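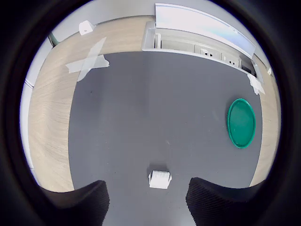
Progress report on the shared bench practice guide, prepared for the Mancuso fund

Where we are

Thank you once again for your patience over the spring, and for the kind note that came back with our last report. The short version is that the bench practice guide now has 16 rules in working form, and all but 2 of them have been tried out at both sites, Cestetti and Farusum. The longer version follows, and I hope you'll forgive me if I linger over the parts we're fondest of.

When we wrote to you for support, our trouble was that every bench had its own habits. One team would tape a mat down and leave it for months, another would move theirs whenever they needed the space, and then we'd all sit together and wonder why a simple pick and place task gave such different results. The guide is our attempt to agree on the ordinary things first.

What the rules cover so far

The first group is about the work surface. A plain dark mat goes down on the table and its corners are taped, and whoever starts a session presses the tape down with a thumb before anything else happens. If a corner has lifted or crinkled, it gets fresh tape. We argued a good while over whether scuffs matter, and settled on this: a scuffed mat may stay in use, a torn one may not.

The second group deals with objects. We ask for only the items the task calls for on the mat, such as a small white block and a green plate, and anything else goes back in the bin. The operator writes down the starting layout in the log before the first attempt.

The third group is about grippers. Fingers are opened fully and checked for grit in the ribbing at the start of each shift, and the arm is parked clear of the mat at breaks. Outlet lids come in here too, a little awkwardly - the rule says a lid stays closed if nothing is plugged in, and cables are routed away from the arm's reach if something is. Farusum would like this moved to a section of its own, and I think they're right.

How the trial went

We logged 1176 attempts under the draft rules, using the Flemen log sheets you were good enough to pay for. In 14 of them the operator stopped early and cited a rule by number, and we were very glad to see it - people are reading the thing! Most of those stops were over mat corners, and the rest were over stray items left on the table.

The rule on relabeling objects went less well. Operators found it slow and skipped it toward the end of the day, so we have taken it back for rewriting. The rule on handing over between shifts is also still open, as the two sites keep different hours and neither wants to give up its own form.

What comes next

We plan to settle the two open rules by July and then have each site check the other's benches for a few weeks. The printing money is untouched, and we would like to hold it until the wording is firm, if that suits you. A clean copy of the draft will be sent to you separately, and comments in the margins are always welcome, however small.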